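# Mail folder sync eats my connection every evening

**kettle_on_again**

Since the update in July my mail program does this thing where it re-downloads the whole Archive folder. Every evening, not at a fixed time. Folder is big, 2000 messages odd years of it plus attachments, but it never used to do this. While it's going nothing else loads, my daughter's homework site times out, radio drops, the lot.

Account is with Clulutden (the ordinary one, not business). Program is Kikon Mail, latest version as far as I can tell. Tried so far:

- restarted everything incl. the router
- removed the account and added it back - fine for two days then same again
- turned off the Rurnura add-on, no change
- turned off "check for new mail" altogether, and it STILL does it 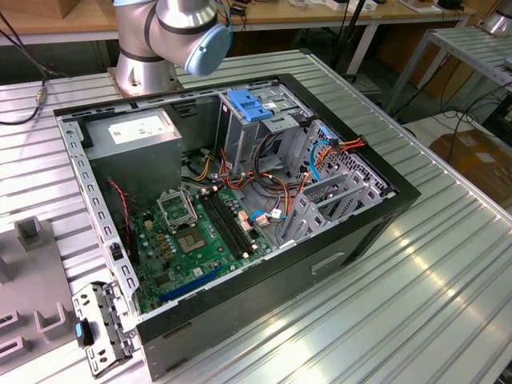
Also the little progress bar at the bottom says 29 of 800 and then sits there. Then jumps to the end, then starts from one again. Why 800 when the folder has far more than that in it? Is there a log somewhere? I don't mind editing a settings file if somebody tells me which one. I do not want to lose the archive, there's stuff in there from my late mum.

Edit: forgot to say, webmail is fine. All messages are there and open ok.

---

**Csaba Vass**

Had the same on two accounts. It's the local index. When the index file is damaged the program thinks every message is new and fetches it again, gets so far, falls over, starts from scratch. Removing the account doesn't help for long as it leaves the old index behind and picks it up again, daft but there you go.

What worked for me:

1. Close the program properly. Check it's not still sitting in the tray.
2. Open your profile folder (Help, then Troubleshooting, then Open Folder - do this before step 1 obviously, sorry)
3. Copy the whole thing somewhere else. Don't skip this.
4. Delete only the files ending in .idx. Leave everything else alone.
5. Start it up and leave it, one full download, could take all night.

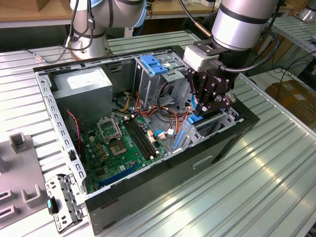 As for the 800, that's the batch size I think. It asks the server for the headers in lumps so the number you see is for the lump and not the folder. You can make it smaller under Advanced, the box is called "messages per request". I put mine to 100 and the rest of the house could use the internet again while it ran. Slower overall but who cares overnight.

The log is in the same folder, called sync.log. If it still happens after deleting the idx files then post the last few lines, take your address out first. You want teh lines with FETCH in them.

Your mum's messages are on the server, if webmail shows them they're safe. I'd still export that lot to a file and put it on a stick.
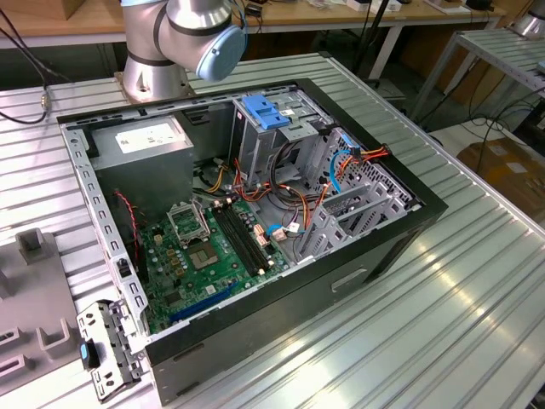 *Open tower on its side, no processor in the socket.*

---

**pondweed**

just use webmail? thats what i did, couldnt be bothered with it any more

Or Szénási does a free mail program, bit ugly but it only downloads what you click on. Not tried it with Clulutden though so dont blame me

---

**kettle_on_again**

Deleted the idx files last night, set it to 100 like Csaba said. It ran till morning and has stopped now. Nothing so far this evening, will see. There was one idx file in a subfolder as well which I nearly missed, so worth looking if anyone else has this. Exported mum's folder too. Thanks both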